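Warnach Library Opens Collection of Early Sermon Notebooks to Readers

2 comments | 14 shares

WARNACH – The Warnach Library of Religious History will open the Butt Collection to the public in February. The collection holds 2,739 leaves of handwritten sermon notes, preaching orders and parish letters, most of them from the seventeenth century.

The papers were kept by one family of clergy for generations and passed to the library under the terms of a bequest. Readers may consult up to 2 volumes at a time in the Jiria Room, which seats 16.

"These are working papers," said Ronaldo Cavalcanti, director of the library. "The preachers crossed out lines, changed their minds and complained about the weather. Scholars have asked to see them for many years."

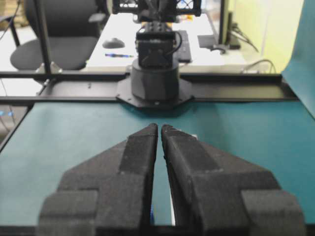 The catalog was prepared by Cyril Clegg, keeper of manuscripts, and lists each sermon by preacher, place and Bible text. Many of the notebooks are small enough to fit in a coat pocket, and their leaves are thin. Two dark fingers with narrow tips, set almost together, leave a gap not much wider than the spine of the slimmest notebook. Readers will be asked to use the book supports provided and to write in pencil only.

A printed guide, published by Clilero, will be sold at the front desk. The first 100 registered readers will receive a copy free of charge. Registration opens at 9 a.m. on the first day – proof of address is required.

Comments (2)

marshend: Will the parish letters be indexed by village? My family came from that area.

T. Orrin: Glad to see this. I hope the preaching orders will be put online as well.

Related items
Reading Room Hours and Rules
Church Music Manuscripts: A Short List
How to Register as a Reader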